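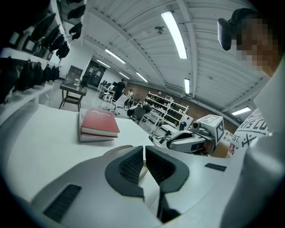 Where do the reference books go when the glasses case is out on the table?

At the back, lying flat, biggest on the bottom. The case goes in the middle with its lid away from you, and the near edge stays free for hands.

2023-02-12, Flelside, table notes

Carrying on from the October pages. I gave up on the loose sheets and copied what was still worth keeping into this book. Everything below is for the white table only. The Traver bench has its own page and its own problems.

**Table**

Measured the top again. It came to 1492 mm on the long side, and the October sheet said 1492 too, so that one can stop being argued over. The wall shelf on the long wall I make 1227 mm between the outer uprights. The old sheet had 1364, which must be from a different run of shelf or from before it was moved. I crossed it out and wrote the new figure beside it.

Top wiped down with a barely damp cloth, then a dry one. The Stevens spray leaves a film on white that you only notice at a low angle, and glasses pick it up on the lenses the moment they touch it. I've moved the spray to the sink. Please leave it there.

**Books**

- The red Mobilier is a hardcover and sits on top of the thicker gray-white one. The gray-white one is a little wider and shows past it on the left. I leave it like that, it's easier to get a thumb under the red cover.
- Do not stand them on end. The red one will stay up for a minute and then go over, and it takes whatever is next to it.
- Spines all one way. I keep changing my mind on which way. Today I settled on spines to the back, then turned them again after lunch.
- If both are being moved, move the top one first. Carrying the pair together works until the covers slide on each other.
- Bookmark strips come out before anything is stacked. Two of mine got bent in half last time and I couldn't tell afterward which page they were meant for.

The covers mark easily. There is a scuff on the bottom corner of the gray-white one that I put down to the table edge. A sheet of paper underneath would fix it but then the whole stack skates, so no paper.

**Glasses and case**

Spent most of the session on this. The gold wire pair is light, and the arms are thin enough that they flex before you feel any resistance. What I've ended up doing:

1. Open the case fully and set it down flat, centered. A half-open lid creeps shut when the inside is nudged.
2. Pick the glasses up by the bridge or by both arms together. One arm alone twists the hinge on that side.
3. Fold the left arm, then the right. On this pair the left wants to lie underneath. Done the other way the right arm sits proud and the lid presses on it.
4. Lower them lenses up onto the padding. The padding is soft enough to hold the frame where it lands, so get the placement right on the way down – pushing them across afterward drags the lenses.
5. Look at both ends before closing. If an arm is over the rim, lift and start again from step 3.
6. Close the lid with a flat hand.

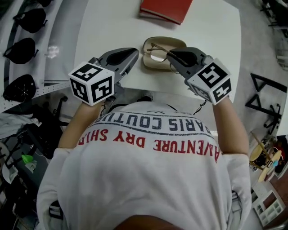
## Things that went wrong or nearly did

Folding the arms while the glasses are lying across the rim of the case. It saves a movement and I kept doing it, but the case tips toward you as soon as there's weight on the front. If it's going to be done that way, something has to hold the back of the case down. I'd sooner fold them on the table and lift them in closed.

Case too close to the books. With the lid open it needs more room behind it than I'd left. I had it touching the stack for the first few goes and the lid sprang forward off the cover each time. A hand's width between them is enough.

Cloth inside the case. I folded the lens cloth under the glasses and the lid wouldn't meet. Over the glasses, it closes fine. One layer only.

Lens marks. Got thumbprints on the right lens twice, both times from steadying the frame while folding the second arm. Hold at the hinge.

## Count

38 goes at putting the pair away today, all by the same six steps from the point where I'd written them down. I didn't keep a tally of the earlier ones and I'm not going to make one up. The fold order was the thing I got wrong most, always when I was talking at the same time.

Next round I want to try it with the case turned a quarter so the hinge is on the left. It might suit the fold better. It might also just be awkward, the table isn't deep on that side once the books are down.

## Shelf

The black things on the left wall shelves are staying in their rows for now. I'd like one short stretch kept clear at elbow height for the books and the case at the end of the day, so they aren't left on the table overnight. Have put a strip of tape on the edge where I mean.

The Fullia catalog goes there as well, when it comes back. Whoever has it, I need the page on shelf brackets.

## To do

- Small felt dots for the underside of the case, see if it still slides on the wiped top
- Second cloth, the present one is shedding
- Tighten the screw on the left hinge of the gold pair, the small driver is in the Traver drawer
- Copy the shelf measurement onto the plan – 1227, and take the old one off
- Check whether the gray-white book has a dust jacket somewhere

Table wiped again before I left. Case closed, books on the taped stretch, red on top.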